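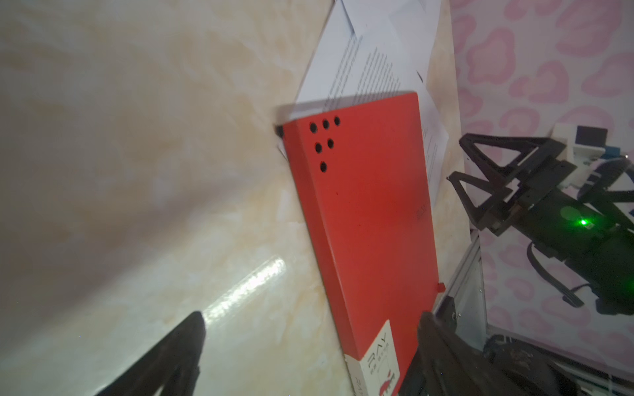
Section 7: Adding your health fund and lodging a claim

Read this section once you have created a Flureo account and confirmed your email address. It covers linking your extras or hospital cover, checking what a program will pay towards, and sending in your first claim. If you are using Flureo on behalf of a family member, finish the consent steps in the previous section first. Without consent on file, the Cover tab stays grey.

Before you start

Have your membership card, your referral letter and a bank statement within reach. The referral must show the practitioner's provider number and the date it was signed. Scans and phone photos are both accepted, up to 20 MB a file.
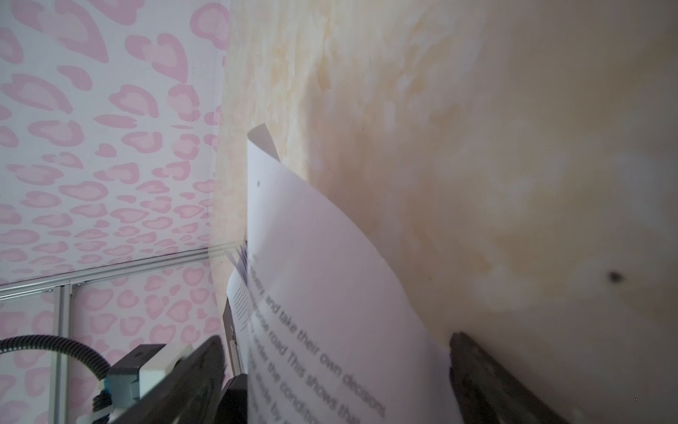

Fiifi Quartey

Linking your cover

1. Sign in and open Cover from the menu on the left.
2. Select Add a fund, then start typing the name of your fund. Pick it from the list. If it isn't listed, choose Other and go to "Funds that don't link" further down.
3. Enter your membership number without spaces or dashes.
4. Enter your name as it is spelled on the card, including any middle initial.
5. Select Check. The page may take a minute to respond. Don't refresh it while the bar is moving.
6. When the green tick shows, select Save.

Note: A green tick means your membership is current. It does not mean a particular treatment is covered. Waiting periods and exclusions are shown on the next screen.

Caution: Three wrong entries in a row will lock the Cover tab for 20 minutes. Support staff can't shorten the lock.

Checking a program before you book

1. Open Programs and search by name or postcode. Trovik day programs are listed under Outpatient. Vrabec residential stays are under Inpatient.
2. Select the program and enter the start date you have been offered.
3. Choose the length of stay, or the number of sessions a week for a day program.
4. Select Estimate.

The estimate is split into three lines – what the fund pays, your excess, and the gap. As a worked case, a day program priced at $4000 with a gap of $845 will show $845 as Due from you, with any excess already counted in that figure. If your policy has a yearly limit and you have used part of it elsewhere, the estimate may come out too high. Ring your fund to confirm before you pay a deposit.

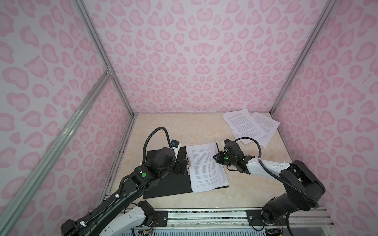

Estimates are kept for 7 days. After that the saved copy turns grey and you will need to run it again, as program fees and policy limits can both change.

Lodging a claim

1. Open Claims and select New claim.
2. Choose the program from your bookings.
3. Attach the itemised invoice. A card receipt on its own will be sent back.
4. Attach the referral if it hasn't been uploaded already.
5. Check the account details for your refund. Flureo uses the last account you saved, even if it belongs to someone else on the policy.
6. Tick the declaration and select Send.

You will get a claim number by email. Write it on your copy of the invoice. A claim can be edited while its status is Received. Once the status moves to In review, changes have to go through the support desk.

Note: For stays that run over the end of June, ask the program for two invoices, one for each financial year, and lodge them as separate claims.

Funds that don't link

Some smaller funds don't share membership details with Mestolora, the company that runs Flureo. You can still store your invoices and letters here, but the Estimate button won't appear. Download the claim pack from the Documents tab and post or email it to your fund yourself. Requests to add a fund go to Tetteh Addo at the support desk, using the Contact form with "New fund" as the subject.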